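The Reading at Yammine

Randa came to Clistcombe by the early bus, with the letter folded in her coat. She had read it so many times that the paper was soft like cloth. Her uncle had left the house to two people, to her and to Samer Mahasneh, and she had not spoken with Samer since April.

The office of Yammine was on the second floor. A young man brought her water and told her that Mr. Geagea would be 5 minutes late.

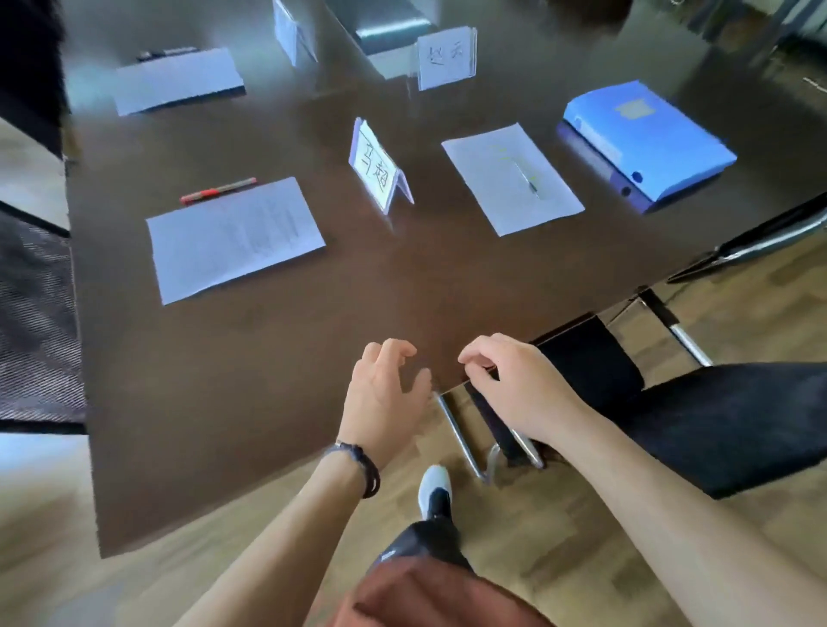 Samer was her cousin, but when they were children everybody took them for brother and sister. They stole figs together and they lied together about the figs. Later came the quarrel about the loan, and each of them waited for the other to call. Now he was in the room before her, standing at the long dark table with the light of the windows on it, and on his left wrist was the brown braided cord. She had made it for him the summer they were twelve.

"You still wear it," she said.

"It does not come off," said Samer. "I would have to cut it."

She put down her bag – her hands were not steady – and asked him if the fig tree was still alive.

"Half of it," he said. "The half on your side."

Then Mr. Geagea came in with the keys.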